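Speaker notes: Bruvden Household Task Kit, product briefing
Drukergate Center, main hall
6 November 2021

Opening (keep short)

Good morning, and thank you for attending. My purpose is to present the Bruvden Household Task Kit, to state plainly what a customer receives, and to set out which parts of the service are ready for purchase and which remain under review. Questions will be taken at the end. Please hold pricing questions until the section on terms, where most of them are answered.

What the kit contains

The kit is a simulation package for organizations that are teaching robot arms to perform ordinary kitchen and household work. It is delivered as software. A customer does not need to own an arm in order to begin, although many of those who have asked us for a quotation already do.

The base edition includes 49 tasks. Each task consists of a room, a set of household objects, a starting arrangement that can be varied, and a written definition of success. The tasks were selected by our product group together with Hayashi, our partner for object modeling. Hayashi supplied the library from which the loose items are drawn, and that library now stands at 1,229 models. (Pause. Ask whether everyone at the back can hear.)

Small hand tools, kitchen utensils, bottles and containers make up the larger share of the library. We receive regular requests for soft goods such as towels and sponges. These are not part of the base edition, and I ask colleagues from sales not to suggest otherwise.

The work at hand

Let me turn to the counter tasks, which are the ones customers ask to see first. The arm in this group of tasks is labeled Franka Emika. It is mounted on a black table beside a marble countertop, and it reaches across the counter to work. A typical arrangement places a spray bottle and a funnel among knives and a spatula, so that the arm must deal with one item while leaving the others alone.
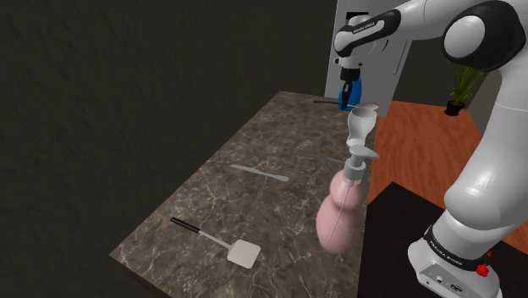

The success definition for any counter task is held in a plain text file. A customer may edit it. One may require that an object finish upright, that it finish within a set distance of a target, or that nothing else on the counter be moved beyond a stated limit. Our reviewers at Gurano asked for the last of these in May, and it was added to the kit in the following release.

Clutter is set by the customer as well. The same task can be run on a bare counter or on a crowded one. We recommend beginning with the bare setting and keeping a separate record for each level, as the two sets of results should not be averaged together.

Results of the Gurano review

Gurano conducted its review over 4 weeks using its own computers and its own control software. Its staff completed 900 runs. Their report is favorable on installation and on the quality of the written task definitions. It is less favorable on two points, and I wish to report them fully.

First, loading times for the larger rooms were judged too long. Work on this is under way, and I am not able to give a completion date.

Second, thin objects lying flat on a hard surface, such as table knives, were found difficult to pick up in a consistent manner. Part of this difficulty is true to life. Part of it comes from our contact settings, which we have since revised. Customers holding the earlier version should request the update from the support desk.

(If asked whether results in simulation will carry over to a physical arm: we make no such guarantee. The kit is offered for training and for comparison. Any customer planning to operate a physical arm should carry out its own trials and follow its own safety procedures.)

Terms

The kit is licensed by site, for one year at a time. Support by email is included. Custom rooms are quoted separately, and a request should be accompanied by a floor plan and a list of the objects required. Teaching institutions may apply for the reduced rate using the form at the registration desk.

Evaluation copies contain the counter tasks only. They run for the full evaluation period without limits on the number of runs, and results may be kept afterward.

Closing

Printed copies of the task list are on the table by the east door. The Gurano report may be read there but should not be removed. I will now take questions.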